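# Open days should show the slow parts

Grernmont opened its robot lab to the public one Wednesday in February, and I went because it is a short bus ride from my house and it was free. I had been to one robot open day before, at Bedotow, where an arm waved at children and music played. I learned nothing there. This one was much quieter and I think it was better.

The visit started at one of the work stations. The job was picking small things out of a tray and putting them back in. The tray had three compartments, two of them with a roll of tape each and a long one with a snack bar still in its wrapper.

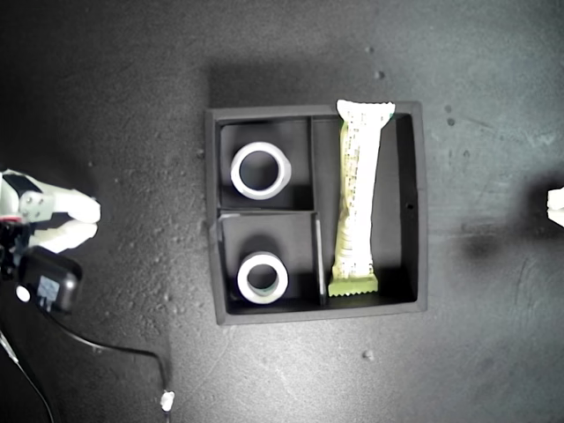
*The sorting tray at Grernmont, with two rolls of tape and a wrapped bar.*

A man next to me said he could do that job in his sleep. So could I, and so could most five-year-olds. That is a fair thing to say, and the staff did not argue with it. They told us the arm would be asked to do the same small task 1000 times before anyone trusted the results, and that they were at number 146. Then they went back to work and let us watch.

I stayed for almost 40 minutes. Some picks worked. Some did not, and when one failed, a member of the staff wrote it down and set the tray up again. There was no host with a microphone telling us what to feel about it.

I would like more open days to be like this. Public money pays for a good part of this work in our area, and the people paying should see what an ordinary afternoon of it looks like. A polished show gives the wrong idea in both directions. Some visitors go home thinking the machines can do anything, and the rest go home thinking they were tricked. After an hour at a real bench you can at least ask a decent question.

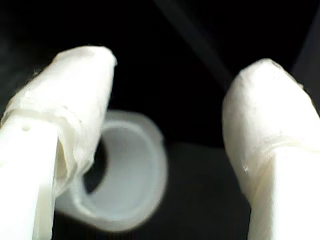 **By a regular contributor to the Buenaventura Weekly opinion page**

The part I keep thinking about is the fingertips. I had expected hard metal claws. What I saw up close was a pair of white fingers with soft, rounded ends, and the one on the left was wrinkled like an old glove. I asked how long a set of tips lasts. The answer was that it depends on the object, and that they would like to know too.

There is a case against open days of this kind. They are dull for small children, and two families left early. The Otov company, which runs a bigger show each year, gets 500 people through the door with lights and a quiz. Grernmont had far fewer. If the goal is a crowd, Otov has the right plan.

I don't think a crowd should be the goal. My only real complaint is that there were no chairs. Put out a few benches and post the failure log on the wall where visitors can read it, and I will go again next year.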